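Corkden Guest House — Breakfast Counter Safety Checklist
Second-floor kitchenette, morning round
Checked by: Arif Haque
Posted for comment: November

Do the round before the first tray goes up. Mark each item OK, FIX or N/A. Anything marked FIX goes in the log at the front desk the same morning.

1. Counter surface
Run a flat hand over the stone. Crumbs and grit are hard to spot on a speckled top, so don't trust your eyes. Wipe, then dry.
Result: OK
Comment: Small chip at the sink end, sanded last month. No change.

2. Curtain
Hem must hang behind the back edge of the counter, never over it. Check the track for loose hooks.
Result: OK
Comment: One hook replaced. 16 spares left in the drawer.

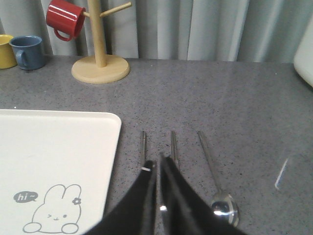 Roy asked whether the curtain still has to come down for washing every month, or if every second month would do now that the toaster has been moved. Every month for now — it picks up grease even without the toaster.

3. Mugs and mug tree
Look for chips on the rim and cracks where the handle joins. Tree should stand flat without rocking. Mugs that don't hang go upright at the back.
Result: FIX
Comment: Tree rocks slightly. Needs a new felt pad under the base.

4. Tray and tableware

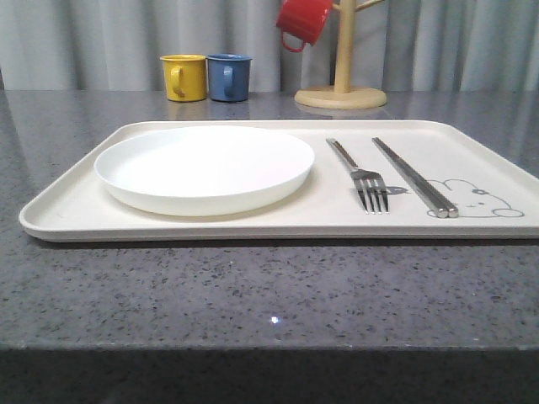

Trays are where we get most of our breakage. The log for the Huvport house shows 27 plates lost on the stairs last year, nearly all from trays that were loaded too high. Keep to one layer. One plate and a fork beside it, both lying flat inside the rim, is a good load to carry. Glasses go up separately.
Result: OK
Comment: Rim sound all the way around. Underside wiped.

5. Tray position
Whole base of the tray on the counter. No corner over the front edge, and keep it clear of the mug tree.
Result: OK
Comment: None. 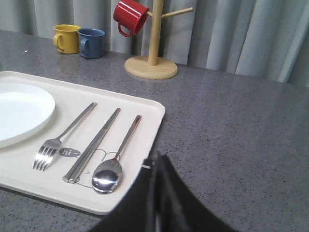 6. Plates
Check the rim and the foot of each plate with a fingertip. Any chip, even a small one, and the plate goes in the bin marked BROKEN. Don't keep it for staff use.
Result: OK
Comment: Next order is 200 from Canda, same size as now. 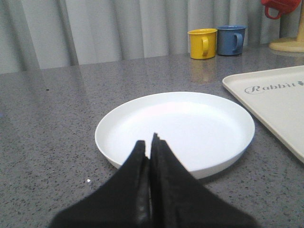
Canda wrote back that the new plates can go in the dishwasher but should be left to cool before stacking. Added to the kitchen sheet.

7. Open items
Felt pad for mug tree — Arif, before the next round.
Curtain wash — due.
Front desk log — start a new book.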